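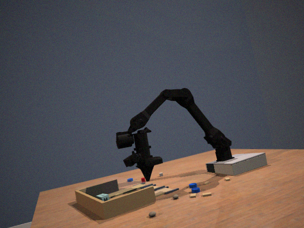

Figure 4.1. A simulated tabletop cell: black arm on a base box, open tray at left, assorted blocks, pucks and pebbles. The gripper hangs just above the small red cube.

Chapter 4

Buying a Cell You Cannot Touch

Somebody in your company is going to ask you to evaluate a robot by looking at it on a laptop. It will probably be a Wednesday, and the vendor will have sent a link. You will click the link, an arm will reach toward a block, and a person standing behind your chair will say, "Great, when does it ship?"

This chapter covers what to do between the click and the purchase order.

In Chapter 3 we looked at kits that arrive in a crate. You could lift them, drop them, and lose the small hex wrench. The kits in this chapter begin as software. The seller offers a rendered workcell, a library of parts to put in it, and a controller that is supposed to behave the same way when you swap the rendered arm for one made of metal. "Supposed to" is doing a lot of work in that sentence, and so will you.

Our running case is the Flulo bench kit, sold by Bunance out of its Kernberg office. We chose it for two reasons. It is priced within reach of a small shop, and its manual is frank in some places and silent in others, and you need practice with both kinds. We will compare it from time to time with the Kolář starter package, an older product with a thicker manual and a support line that closes at four in the afternoon.

4.1 What is in the box when there is no box

The Flulo kit comes in two tiers. The basic tier costs 235 dollars a month and gives you the simulated cell, the parts library and the task scripts. The full tier costs 585 dollars a month and adds the controller license, the one that lets you run a script on real hardware. The sales page describes the basic tier as "complete." It is complete in the way a menu is complete.

The parts library holds up to 41 objects, depending on your tier. Most are what you would expect: cubes, bars, flat plates, short cylinders. A few have rounded sides and no flat place to grab, like the gray pebbles in Figure 4.1. New buyers tend to delete these in the first week, as they make the success rate look bad. Leave them in. If your own parts include castings, potatoes or anything else that did not grow up square, the pebbles are the most useful thing you are paying for.

Notice also how small the red cube is next to the gripper. A sales demo likes a large part in the middle of a bare table, where a miss of a few millimeters goes unremarked. Small parts with neighbors are less polite. When you lay out your own test, put the target near other things, put at least one part inside a container with walls, and resist the urge to tidy.

4.2 The demo and the task

A demo shows that something can be done. A task is something that has to be done again after lunch. The difference sounds obvious on paper and disappears completely in a conference room.

Suppose you want small parts picked from a bench and placed in a tray. Before you open the simulator, write down the following:

Which parts, by size and shape, including the ugly ones.
Where the parts may be when the arm starts, and who or what put them there.
What counts as placed. In the tray? Flat in the tray? Not on top of the other one?
What the arm should do when it misses.

The last item is the one vendors skip. The Flulo manual gives it a single paragraph, which advises the user to "restart the episode." You are welcome to try restarting the episode on a packing line and report back on how your supervisor took it. The Kolář manual, to its credit, spends an entire appendix on recovery moves, though you will need strong coffee to get through the section on timeouts.

With your list in hand, run the task 10 times with the parts in the same places, then run it again with the parts moved before each attempt. Keep the two results apart. A vendor who quotes you one number has usually quoted the first.

4.3 What the picture leaves out

Rendered cells are clean. The light is even, the table does not wobble, and no one has left a sandwich in the work area. A simulated camera sees what the software tells it to see. Cables can be left out altogether, and anyone who has watched a real arm wrap itself in its own air hose will understand the appeal.

None of this makes the simulator useless. It is a fine place to find out that your tray is out of reach, or that the arm would have to pass through its own base to get there. Finding that out on a screen costs you an afternoon. Finding it out with bolts already in the floor costs a good deal more, and there will be a meeting.

Friction, on the other hand, deserves your suspicion. Every part in the library has a friction setting, and the default is generous. Lower it and watch what happens to the grip on anything round. Section 4.6 shows how to pick a value by sliding your real part down a tilted board, a method that requires a board.

Before you read on

Find the price sheet of any bench kit sold by subscription. Mark each feature that works only in simulation, each that works only on hardware, and each where you cannot tell. Bring the third group to class. It will be the longest one, and Section 4.4 starts there.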